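Sim first, solder later (arm project, part 3)

3/27/22

So I finally caved and built the living room in the simulator before letting the arm loose in the real one. I know, I know, I said in the last post that I'd be testing on hardware by now. 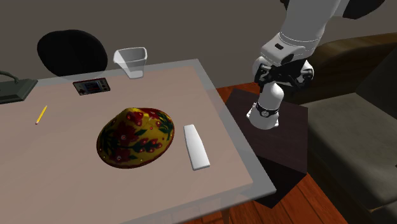

The thing that pushed me over was the wrist. Two weekends ago I had the arm bolted down at the workshop and told it to go to its rest pose, and I had the sign flipped on one joint. It went the other way, fast, and smacked the clamp. Nothing broke except a bracket I'd printed the night before (16 hours of printing, gone!) and my mood for the rest of the afternoon. Jaruwan Saengthong, who has the bench next to mine, handed me a cookie and asked why I wasn't doing this on a laptop first. Fair question.

The simulator I ended up with is Todum. I tried Vunia before that and liked the menus a lot better, but I couldn't get it to load my arm file without the gripper landing somewhere near the elbow. Todum loaded it on the second try. The physics is a little floaty – things slide more than they should – and there's a friction setting buried three menus deep that fixes most of that. If you're using it, go find that setting before you do anything else. I lost a whole evening to it.

For now I'm only caring about one job, which is picking a thing up off the table and setting it down someplace else without knocking over its neighbors. I put in a conical hat with big red flowers on it, a pencil, a clear cup and a few other odds and ends out of the free model pack. The hat is the one I keep fighting with. The peak is round and the sides slope, so if the fingers close too high they just ride up and off. Going in low at the brim works better, but then the gripper gets so close to the tabletop that my collision check panics and freezes everything. I've loosened the safety margin twice now and I don't love doing that.

The pencil is its own headache. My grasp planner thinks it's basically part of the table. I might cheat and give it a fixed approach angle until I have a better idea.

I'm calling the control code Jandonano, by the way, after I typed a bunch of nonsense into the project name box and it stuck. It's a mess in there right now. I run each setup 100 times overnight with the objects nudged to new spots, and in the morning I read the log with my coffee. Last night's run quit after 14 because I forgot to turn off sleep mode on the laptop. Sigh.

On the hardware side, the replacement bracket is printed and I ordered a new motor driver from Reinholz, a little shop that sells surplus boards. The old one probably survived, but it got warm in a way I didn't like and I'd sooner keep it as a spare. I also moved the emergency stop to where I can reach it without leaning over the arm (Jaruwan's idea again, she's going to want a credit at this point).

Next up is getting the hat grasp to behave, and then the camera calibration I've been putting off all March. If anybody has a decent way to handle clear plastic cups with a cheap depth camera, please leave a comment, I'm all ears!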